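Subject: Re: [jostthorpe-kitchen] Freezing cooked beans and lentils for the week

Hello all,

I am answering to the message about beans, because I do this since three winters and I made most of the mistakes already. I quote only the parts I can say something about.

> I cooked a big pot of chickpeas and froze them in one box. Now I have
> a brick. I needed a cup for soup and had to thaw all of it. How do
> you people keep them separate?

Drain them very well, then spread them in one layer on a flat tray that fits in your freezer. Two hours is enough for chickpeas, black beans want a little more. After this you pour them in a bag and press the air out. They stay separate and you can take a handful when you need it. If you put them on the tray with cooking water still on them, they will stick to the tray and to each other, and you have a flat brick in place of a square one.

I line the tray with baking paper. I tried once without the paper, on the metal directly, and I was scraping with a spatula for a long time.

> Also, is it better to freeze them in the cooking liquid? My aunt
> does it this way and says they taste better.

Your aunt is right for some uses. For stews and for refried beans I freeze in the liquid, in small boxes of 300 ml, and I leave a finger of space on top for the ice. The skins stay softer and you get the thick liquid also, what is very good for the soup. For salads and for roasting in the oven I use the dry way. So I do both from the same pot – half and half.

Please cool the pot before you freeze. I put the pot in the sink with cold water up to the level of the beans, and stir sometimes. When it is only a little warm I divide it in the boxes and they go to the fridge, and then to the freezer when they are cold.

> Lentils turned to mush when I thawed them. Is there any trick or
> should I give up?

It depends on the lentil. The red ones are always mush, frozen or not, and I would keep them for dal. Brown lentils are in the middle. The small green ones and the black ones freeze well if you stop the cooking early. I take them off the stove when they still have a small bite in the center, drain, and rinse with cold water for a moment. When you heat them again in the sauce they finish cooking there.

Do not thaw them in the microwave on high. Put them frozen in the hot pan with a spoon of water and cover for three or four minutes.

> What do you do about salt? I read that salt makes the beans hard.

I was also believing this for many years. Now I salt the soaking water, one spoon for a big bowl, and I salt a little at the start of cooking too. My beans are soft. What makes them hard is tomato or vinegar, if you put it too early, and old beans. I had a bag of kidney beans from the Banby market which was in my cupboard for I don't know how long, and after four hours of cooking they were still like small stones. I gave up and made something else for dinner.

With kidney beans there is one more thing, and it is a serious one. They must boil really strongly for at least ten minutes before you turn the heat down. A slow cooker alone is not hot enough for them. I boil them on the stove first and only then move them.

> How much do you get from a bag of dry ones?

I weighed it in February, when I wanted to know if it saves money. From one pot I had 1194 grams of cooked and drained chickpeas, and the black beans, from a smaller bag, gave 861 grams. I filled 19 portions together, if I count one portion as what I eat for lunch with rice and some vegetables. They are not very big portions, my husband takes two.

For the boxes I use the Gwilliam ones with the blue lid. They are fine but the lid becomes hard in the cold, and if you pull on the corner it can crack. Let it stand on the counter for five minutes before you open. I have also one Vonix vacuum machine for bags, which I got as a present, and for the tray-frozen beans it works well. For anything with liquid it is a mess – the liquid goes up into the machine. Use a box for this.

Write the date on the box. I keep beans up to 3 months. After this they are still safe, I think, but the texture becomes like flour and there is ice all over them.

Somebody asked last month also for my lunch bowl, so I put it here at the end. It is for two persons:

One cup of frozen green lentils
One cup of frozen chickpeas
Two carrots and one small sweet potato, in cubes
Half a red cabbage, cut thin
Two spoons of tahini, juice of half a lemon, a bit of garlic, warm water

Roast the carrots and the sweet potato at 425 F for twenty-five minutes. Add the chickpeas, still frozen, for the last fifteen, with oil and cumin. Heat the lentils in the pan like I wrote before. Mix the cabbage with salt and a little lemon and press it with your hands until it is softer. The sauce should run slowly from the spoon, so add the water little by little, it gets thick first and then suddenly thin. Everything goes in the bowl, sauce on top. 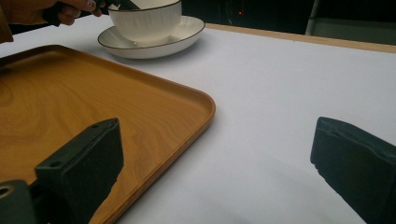
Wooden-look tray on the white tabletop.

If you have no sweet potato, pumpkin is good also, but it needs less time in the oven and it must be dry when you put the oil. I would not freeze the finished bowl. The cabbage becomes sad and the sauce separates. In the fridge it is good for two days, with the sauce in a separate jar.

One question from me to the list: has anybody frozen cooked split peas in pieces, without making soup from them? Mine fall apart before I can even drain them. Maybe I cook them too long, or I buy the wrong kind.

Greetings from the cold side of Jostthorpe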